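Himham sucht zwei Aushilfen für Ordnung und Inventar im Technikraum Asora

Beginn: März
Umfang: 15 Stunden pro Woche
Dauer: 5 Monate
Vergütung: 17 Euro pro Stunde
Ort: Himham, Gebäude Asora, Erdgeschoss

Für unseren Technikraum im Gebäude Asora suchen wir zwei Personen, welche die Arbeitstische ordnen, das Kleinmaterial erfassen und die Kabel in einen übersichtlichen Zustand bringen. Die Stelle ist geeignet für Studierende aller Fächer, aber auch für Personen, die nach einer Pause wieder in die Arbeit kommen möchten. Technische Vorkenntnisse sind angenehm, jedoch keine Bedingung.

In dem Raum arbeiten mehrere Gruppen abwechselnd. Jede Gruppe bringt ihre eigenen Sachen mit, Laptops, Monitore, Netzteile, Werkzeug, und nicht alles geht am Abend wieder zurück an den Platz. Wer etwas braucht, der sucht oft länger, als die Arbeit selbst dauert.
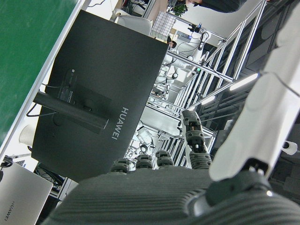

Die Gruppen haben uns im Herbst eine Liste mit ihren Wünschen gegeben. An erster Stelle steht die Beschriftung der Kabel, an zweiter Stelle ein fester Ort für angebrochene Beutel. Diese Liste ist der Anfang für Ihre Arbeit, sie darf aber gern länger werden.

Ihre Aufgaben

Sie nehmen den Bestand pro Tisch auf und tragen ihn in unsere Tabelle ein (Bezeichnung, Menge, Standort, Zustand).
Sie sortieren Stecker, Schrauben, Halter und Klemmen in beschriftete Kästen.
Sie rollen lose Kabel auf, versehen beide Enden mit einem Etikett und hängen sie an die Wandleiste. Angeschlossene Kabel bleiben bitte, wie sie sind — auch dann, wenn sie im Weg liegen.
Sie bringen Becher und Pappkartons weg, nachdem Sie bei der Gruppe gefragt haben, ob etwas davon noch benötigt wird.
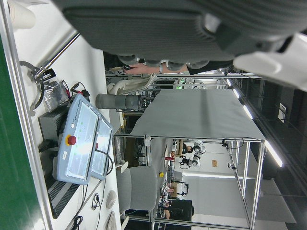
Arbeitstisch mit Kabeln, Beutel und Bediengerät

Es wird immer tischweise gearbeitet. Am Beginn der Schicht melden Sie sich bei der Gruppe an, deren Tisch an der Reihe ist, und besprechen, was bewegt werden darf. Bediengeräte mit rotem Not-Halt-Knopf werden von Ihnen nicht versetzt und nicht ausgeschaltet. Für die Reinigung der Bildschirme gibt es ein eigenes Tuch und ein eigenes Mittel, beides befindet sich im Schrank neben der Tür.

Zu den Tischen mit Förderband gehört noch eine weitere Aufgabe. Auf den weißen Flächen am grünen Band stehen Schalen und Becher aus Kunststoff, zum Beispiel eine lachsfarbene Schale und ein hellblauer Becher. Diese Gegenstände zählen zum Übungsmaterial. Sie werden ebenfalls in die Tabelle aufgenommen, gespült, getrocknet und nach Farbe in das Regal gestellt. Das Band selbst wird mit einem feuchten Tuch abgewischt, die Aluminiumschienen mit einem trockenen. Bitte tun Sie dies nur nach Absprache und bei stehendem Band.
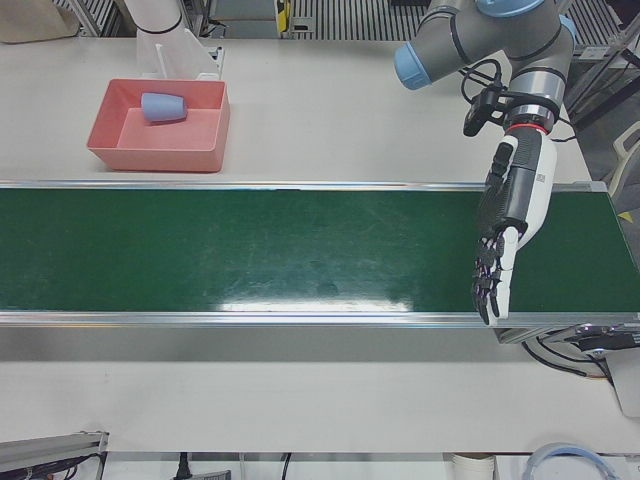 Was Sie mitbringen

Geduld mit kleinen Dingen und eine lesbare Handschrift
Sicherer Umgang mit einer Tabelle am Computer
Deutsch oder Englisch auf einem Niveau, mit dem Sie nachfragen können
Geschlossene Schuhe

Von Vorteil ist es, wenn Sie schon einmal in einem Lager, einer Werkstatt oder einer Bibliothek gearbeitet haben.

Kleinmaterial und Verpackungen

Viele Teile kommen in durchsichtigen Beuteln mit einem bedruckten Kopfstreifen aus Karton. Dieser Streifen soll am Beutel bleiben, auch wenn der Beutel schon halb leer ist. Rote und schwarze Leitungen mit Stecker werden zu demselben Beutel gelegt, neben dem sie gefunden wurden. Wenn die Zugehörigkeit nicht klar ist, kommt das Teil in den Kasten »Ungeklärt«, und die Gruppe entscheidet später darüber. 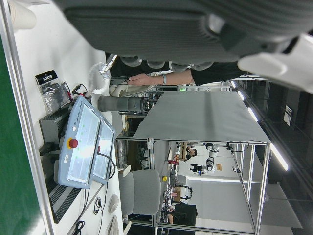 Beutel mit Aufdruck ROBOTIS, daneben rote und schwarze Leitungen

Arbeitszeit und Bewerbung

Die Stunden können Sie zwischen 8 und 18 Uhr frei verteilen, die kürzeste Schicht beträgt zwei Stunden. Mittags ist die Kantine Grillside im Nachbarhaus geöffnet, Aushilfen zahlen dort den Preis für Mitarbeitende.

Ihre Bewerbung senden Sie bitte bis Ende Februar über das Formular auf unserer Seite, Stichwort »Ordnung Asora«. Ein kurzer Lebenslauf genügt, ein Foto und Zeugnisse sind nicht nötig. Schreiben Sie bitte dazu, an welchen Tageszeiten Sie arbeiten können. Die Gespräche finden direkt im Technikraum statt — rechnen Sie mit einer halben Stunde.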